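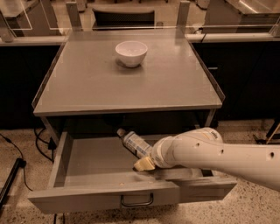

Reset rules between demonstrations: how strict?

We are writing the operating procedure for a tabletop manipulation cell. The task set is pick and place with a drawer: bottle in, bottle out, bowl moved on the tabletop. Operators currently reset by eye. Our draft says every object must return to a marked pose before each run. Two operators object that this doubles the reset time and makes the runs too similar. Is there an accepted practice? Also, does the drawer count as an object or as part of the fixture?
Posted by drawer_cell_2

Urrego
I don't know of a standard that covers this. What we settled on, after 527 runs had to be relabeled:

Treat the drawer as an object. Record its state (closed, partly open, fully open) at the start and end of each run. An end state of "in drawer" is ambiguous unless you define it. Ours requires the whole object to be below the top edge of the drawer walls and the gripper to be clear of it before the run is marked complete.

Do not use marked poses. Divide the tabletop into zones and draw the start zone from a list prepared before the shift. If operators choose, they drift toward the easy positions. Bottle orientation goes on the list too, including which way the cap points.

Wipe out the drawer at the start of the shift and log it. Crumbs and grit change how a light bottle slides.

Resets are done with the arm in protective stop. Write that as its own line in the procedure. A pause in the recording software does not qualify.

Astano
Agree on the stop. Ask your safety person about the drawer as well, an open drawer under a moving arm is a pinch point and belongs in the risk assessment. Ours was missed until March. ISO 10218 is the place to start for the robot side. It won't tell you anything about data.

Tusent
we just put tape on the table. works fine up to 91 runs or so then the tape peels

Urrego
Tape also shows up in the recordings. If you use it, keep it for the whole set or remove it before the first run.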